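印刷用ページを表示
このページをメールで送る

2020-01-17
文責:ヴローラ機器再生センター 人事担当 ワリド・カッサブ

基板組立・分解作業員(契約職員)の募集について

ヴローラ機器再生センター(以下「当センター」という。)では、使用を終えたサーバー及び業務用計算機の主基板を受け入れ、点検、清掃、部品の着脱及び再組立を行っております。このたび、作業第二室の業務拡充に伴い、下記のとおり基板組立・分解作業員を募集いたします。応募を希望される方は、本要項を熟読のうえ、所定の手続きによりお申し込みください。

1.募集職種及び人員
基板組立・分解作業員 3名

2.雇用形態
契約職員(フルタイム)。契約期間は採用日から本年12月末日までとし、勤務成績及び業務量により更新する場合があります。なお、採用日から90日間は試用期間とします。試用期間中の給与及び休暇の取扱いは、本採用後と同一です。

3.業務の背景
当センターが昨年度に受け入れた主基板は1,574枚であり、このうち1,083枚が再組立を経て出荷されました。残る基板は部品取り、保留又は廃棄の区分に付されています。保留となった基板の多くは、ソケット内の端子の変形、又は固定金具のねじ部の損傷を理由とするものです。作業第二室では、これらの損傷を作業工程において新たに生じさせないことを最優先の課題としており、今回の募集においても、作業の速さより手順の正確さを重く見ます。

4.主な業務内容
(1)受入基板の外観点検及び受入票への記入
(2)プロセッサー、メモリーモジュール、冷却器等の取外し及び取付け
(3)ソケット固定金具のねじの緩め、締付け及び締付記録の作成
(4)放熱グリースの除去及び塗布
(5)基板、コネクター及びソケット周辺の清掃
(6)取外し部品の等級判定の補助、静電気防止袋への封入及び棚入れ
(7)作業台、工具及び保管棚の日常点検
(8)その他、室長が指示する付帯業務

出荷用の梱包及びトラックへの積込みは物流係の所掌であり、本職種の業務には含まれません。ただし、年度末等の繁忙期に応援を依頼することがあります。

5.勤務場所
ヴローラ機器再生センター 本館2階 作業第二室
作業第二室は全面に導電性床材を敷設しており、入室時には所定の靴、上衣及びリストストラップの着用が必要です。靴及び上衣は貸与します。室内への飲食物、私用の携帯電話及び金属製装身具の持込みはできません。
転居を伴う異動はありませんが、ンナジ分室(部品保管庫)への日帰り出張を命ずることがあります。

6.勤務時間及び休日
午前8時30分から午後5時15分まで(休憩45分)。週5日勤務とします。作業は精密な手元作業が中心となるため、休憩とは別に午前及び午後に各10分の小休止を設けています。時間外勤務は繁忙期を除き原則としてありません。
年末年始及び当センターが定める夏季休業期間は休日とします。

7.給与及び待遇
当センター契約職員給与規程によります。経験年数に応じた加算があります。通勤手当、社会保険、年次有給休暇の制度を備えています。昼食については、1階のテイストネス食堂を職員価格で利用することができます。

8.応募資格
次の各号をすべて満たす方とします。
ア 採用日において満18歳以上であること
イ 日本語で書かれた作業手順書を読み、作業記録を日本語で記入できること
ウ 拡大鏡又は顕微鏡を用いた手元作業に支障がないこと(眼鏡等による矯正を含む)
エ 一日を通じて、座位及び立位を交互に取る作業に従事できること

学歴は問いません。また、以下の経験又は知識を有する方は、選考において考慮します。
・サーバー又はワークステーションの組立、保守の実務経験
・はんだ付け、コネクター圧着等の電子機器に関する実務経験
・静電気対策に関する社内教育又は外部講習の受講歴
・部品表又は在庫台帳の管理経験

実務経験のない方の応募も受け付けます。採用後、指導員ロスティスラフ・ホロベツの下で初任者研修を受けていただきます。

9.初任者研修の概要
研修は試用期間中に実施し、座学と実習とで構成します。座学では、基板各部の名称、部品の等級区分、静電気の基礎及び記録の書き方を扱います。実習では、研修用基板を使用し、はじめに冷却器とメモリーモジュールの着脱、次いでプロセッサーの着脱に進みます。
プロセッサーの着脱は、研修のうち最も多くの時間を配当している科目です。固定金具のねじは一箇所を一度に緩めきらず、対角の順に少しずつ緩めます。工具の軸はねじに対してまっすぐに当て、斜めに力を加えてはなりません。プロセッサーは縁を持って垂直に持ち上げ、ソケットの端子面には指も工具も触れないこととします。取付けの際は向きの印を二度確認し、二度目の確認を終えてから金具を閉じます。
なお、複数のソケットを備えた基板では、基板上の番号表示を読み取り、取り外した部品と番号を受入票に併記することが求められます。番号の取違えは後工程での照合に大きな手間を生じさせるため、研修の段階から記入を徹底します。 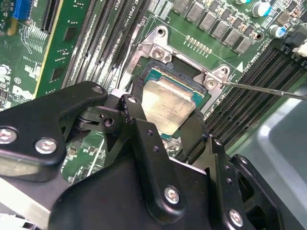

10.選考方法
(1)第一次選考 書類審査
(2)第二次選考 実技試験及び面接
実技試験は、研修用基板を用いたメモリーモジュールの着脱、ねじの締付け及び記録票の記入とし、所要時間は40分です。工具は当センターが用意したものを使用していただきます。使い慣れた拡大鏡がある場合は、持参して差し支えありません。
面接は、作業第二室長イドリサ・コエチ及び人事担当が行います。
第一次選考の結果は、応募者全員に文書で通知します。選考の経過及び結果の理由に関するお問合せには応じかねます。

11.提出書類
・履歴書(写真貼付、様式自由)
・職務経歴書(職歴のない方は不要)
・志望理由書(A4判1枚以内。これまでに行った手作業について、仕事、学業、趣味の別を問わず具体的に記してください。)
・資格証又は受講証の写し(該当する方のみ)

提出書類は返却しません。選考終了後、当センターの規程に基づき廃棄します。採用された方の書類は人事記録として保管します。

12.応募方法
封筒の表に「作業員応募書類在中」と朱書きし、郵送又は持参により提出してください。電子メールによる応募は受け付けておりません。持参の場合の受付時間は、午前9時から午後4時30分までとします。定員に達し次第、募集を締め切ります。

13.職場見学
応募を検討される方を対象に、作業第二室の見学を随時受け付けています。見学は廊下側の窓越しに行い、所要時間は30分です。希望される方は、事前に庶務係ビラル・イッサまで電話でお申し込みください。見学への参加の有無は、選考に影響しません。

14.その他
応募書類の記載内容に虚偽があった場合は、採用を取り消すことがあります。障害のある方で、実技試験又は面接の実施に当たり配慮を希望される方は、書類提出時にその旨をお申し出ください。
基板に記録媒体が付属したまま搬入される場合があるため、採用時に秘密保持に関する誓約書を提出していただきます。
作業記録の入力には、在庫管理システム「リルナード」を使用します。操作方法は研修で説明しますので、事前の習得は必要ありません。

お問合せ先
ヴローラ機器再生センター 庶務係
業務内容に関すること:作業第二室 フアド・マタル
応募手続及び見学に関すること:庶務係 ビラル・イッサ

印刷用ページを表示
このページをメールで送る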